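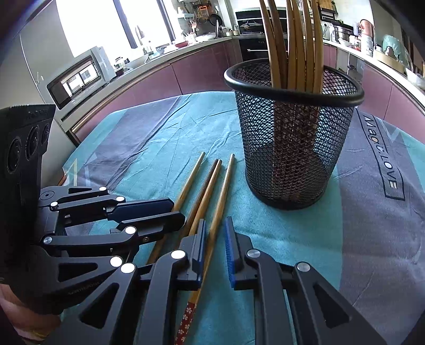 Two blue pads facing each other, with a narrow gap between them.

Minutes of the Rundlow Evening Prayer Circle
2026-09-30 | Written by Ifeanyi Yusuf

The meeting was opened at 7 pm with Psalm 121, read slowly by two voices, and a short silence for the members who are sick. Apologies were received from the organist and from the Hinojosa family, who are traveling. The minutes of the last meeting were read aloud and accepted with one correction: the hymn chosen for the close of the summer prayers was "Abide with Me", and I had written another title. I am sorry for this mistake.

Prayer chain

The first matter was the telephone prayer chain. At present 37 households are on the list. When a request comes in, the first household calls the next one, and so it goes down the page. Several members said that a request made in the morning sometimes reaches the end of the list on the next day, and two times it stopped in the middle and the last families did not hear it at all. One of these requests was for an operation, and the family was hurt when they learned that many had not known.

It was proposed to divide the list into smaller groups, each with one person who begins the calls. There was a long discussion about whether to use text messages also. Some of the older members prefer to hear a voice, and one sister said that she often prays together with the next person on the telephone before they hang up, and she does not want to lose this. Others work in the day and cannot answer. It was agreed that every household will be asked which way it prefers, and the new list will be made from the answers. I will make the calls to ask them.

We also spoke about how much should be said in a request. The pastor reminded us that a first name is enough, and that sickness and family troubles should be shared only when the person has given permission. If there is no permission, we can say "a member in need" and God knows who it is. This will be written at the top of the new list.

Advent vigil

The vigil will be held in the side chapel, as last year. The proposal was to keep prayer going through the whole night, but after discussion we will finish at midnight. Last year the hours after midnight were kept by the same few people and they were very tired. The brother who kept most of those hours was not in favor of the change, and he asked that this be written down. He is welcome to stay on in private prayer, and the pastor will leave him the key.

Signing up for the hours was done last year on a sheet near the door, and the sheet was lost. One member showed us Drosura, a sign-up page that her sister's church uses. It was tried on a telephone during the meeting and most could read it, although the letters are small. We will use Drosura together with a paper sheet, and the paper sheet will be kept in the office.

For the readings, it was agreed to follow the O Antiphons, one for each part of the evening. As there are 7 of them, the last will be read by everyone together before the blessing. A member asked if there could be some words of explanation before each antiphon, for those who did not grow up with them. I thought this was a good suggestion, because I did not know them myself before I came here. The pastor will write a few lines for each.
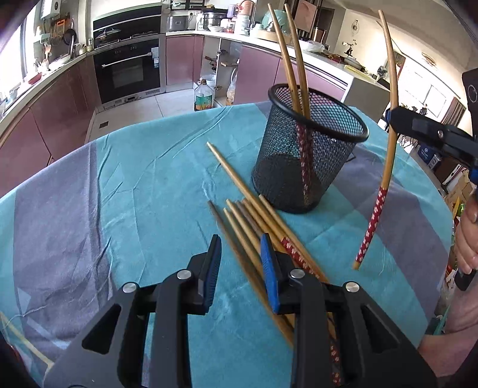
The choir will sing "O Come, O Come, Emmanuel" at the start and again at the end, with all the verses. The request for a drum was discussed kindly, but it was felt that the vigil should be quiet. The drum will be used on the feast of the Epiphany.

Prayer booklets

Our old booklets are coming apart at the fold, and the evening prayer for travelers is missing from many of them. Flosteo has given us a written price of $600 for the printing, with a soft cover and larger letters than before. A stapled booklet made on the office copier would be much cheaper. Against this it was said that the last stapled ones did not survive their second winter.

It was decided to print with Flosteo, on the condition that the text is first read by three people who did not type it. In the last booklet the Lord's Prayer had a line repeated, and many of us now say it that way by accident. The following was agreed for the new text:

– The prayer for travelers goes back in, after the prayer for the sick.
– The Magnificat will be given in English and in Spanish.
– There will be two empty pages at the end for names and personal intentions.
– The map to the old chapel is taken out.

The money will come from the gift left to the circle in April. The family of our late sister was asked if they agree, and they wrote back a very warm letter, which was read to the meeting. Her name will be printed on the inside of the cover with the words "Pray for her".

Visits to the homebound

The visits are going on well. There are now enough drivers, but two of them cannot drive after dark, and from next month the evenings will be shorter. The visits will therefore begin at 2 pm. Mrs. Hinojosa sent a note asking that visitors should telephone before they come, also when the visit is on the calendar, and that they should not wear strong perfume. Both points were accepted.

A member asked what to do when a person does not want prayer on that day, only company. The pastor answered that we should sit down and keep company, and pray in the car afterwards.

Other matters

The lost Bible with the green cover is still in the office. There is a letter inside it, so please ask your friends.

The heating in the side chapel makes a knocking noise in the first part of the evening. It will be looked at before Advent.

We prayed for the intentions placed in the box, for all who are looking for work, for students, and for peace. The meeting was closed with the Our Father and the grace. The next meeting will be announced in the bulletin – please bring your old booklets to it, so that we can collect them.

3 comments | 11 shares

Contact the Rundlow Evening Prayer Circle through the church office | © Rundlow Evening Prayer Circle | Back to top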